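**Compact Colour Power Strips and Matching Charging Cables**
Sold by Skilteck. Page last revised in March.

The Grinik range is a set of small round-cornered power strips, USB charger blocks and charging cables in pastel colours. Everything is sold separately, so you can buy one strip for a bedside table or enough to kit out a shared study. The strips come in white, pink and blue. Charger blocks come in teal and pink, and cables in teal, light green, peach-pink and blue.

The colours were chosen so that people sharing a table can tell their leads apart. Most customers buy one colour per person and keep a white strip in the middle for general use.
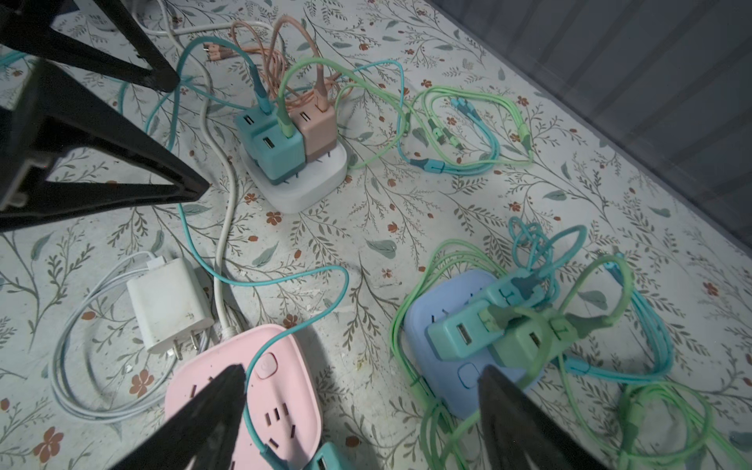 *Teal and pink chargers on the white strip, with the pink and blue strips in front.*

## Power strips

Each strip is short enough to sit on a desk without taking it over. The mains lead is fixed and comes out of one end. It is long enough to reach from the back of a desk to a wall socket at floor level, but measure first if your desk stands away from the wall.

The sockets take three-prong plugs. They are set close together, so wide plugs can block the one next door. The Grinik charger blocks are narrow and will fit side by side. If you have an older, bulkier charger, put it in the end position and use the remaining sockets for slimmer plugs.

Do not plug one strip into another. Each should go to its own wall socket.

## Charger blocks

The blocks are plain cubes with the USB port on the face. Push them in squarely and pull them out by the body. They are a firm fit when new and ease slightly after a few weeks. To remove one, switch off at the wall, hold the strip down with one hand and pull straight up with the other.

The blocks are sold without cables. The stock number for a single block in any colour is 2,361 - please add the colour to your order, as the number is the same for all of them.

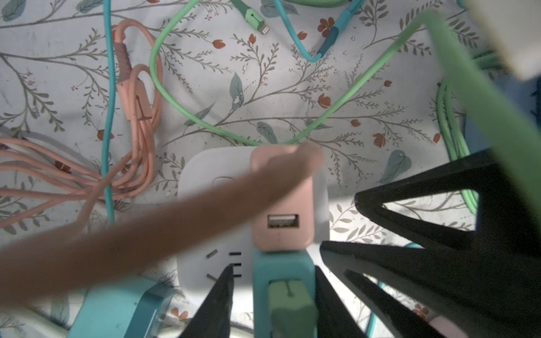 **Can I use my own cables with the Grinik blocks?**
Any good-quality cable with a USB-A plug at one end will work, and there is no need to match the colours.

## Cables

There are two sorts. The teal and light green cables are smooth and quite soft, and coil easily. The peach-pink ones are braided, which makes them a little stiffer and slower to tangle in a bag. A cable tie strap is included with every braided cable and can be bought separately for the others.

Standard packs hold a single cable. The classroom pack holds 40 in mixed colours, and we can't alter the mix. Packs are sent out from our Nadska warehouse and usually leave the same afternoon if ordered before noon.

## Storage

A spare mesh basket does the job well if you have somewhere to hang one. Leads pushed into a drawer end up in one lump, and it is the connectors that suffer. Coil each one loosely, strap it, and lay it flat or hang it up.

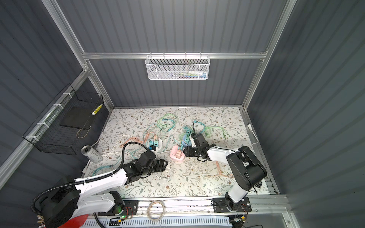

Hidayah Govindasamy wrote to us that she keeps one basket for blocks and another for cables, and that the second one "still needs sorting out every month or so, but at least I know which lead is mine when I pull it out." She would like the straps in a darker colour that doesn't show marks. We have passed this on to Yazzie, who make the straps for us, and a grey one is being looked at.

## Looking after the cables

Wipe cables with a dry cloth, or a barely damp one if they are sticky, and unplug them first. The collar behind the connector is the part that wears, so hold the connector itself when unplugging. When you coil a cable, follow the curve it already has and leave the loops about as wide as your hand. Winding tightly round a charger block will shorten its life.

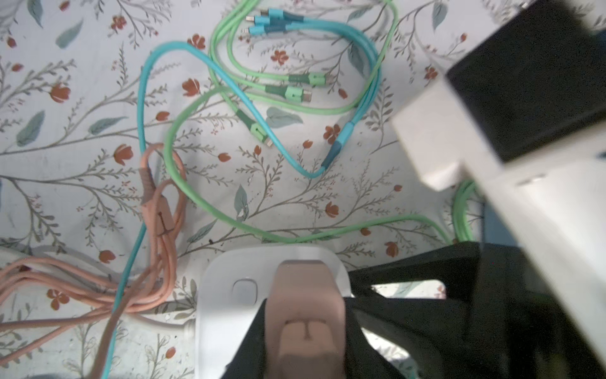

If several cables have got mixed up, free the connector ends before you touch the loops. Work on one colour at a time and strap it as soon as it is clear. Pulling on the middle only tightens things.

## Returns and spares

Unused items can be sent back within 73 days. Faulty strips should be taken out of use straight away and reported to Consuelo Pastor at the Skilteck service desk, quoting the order number. Replacement straps come in bags of 7.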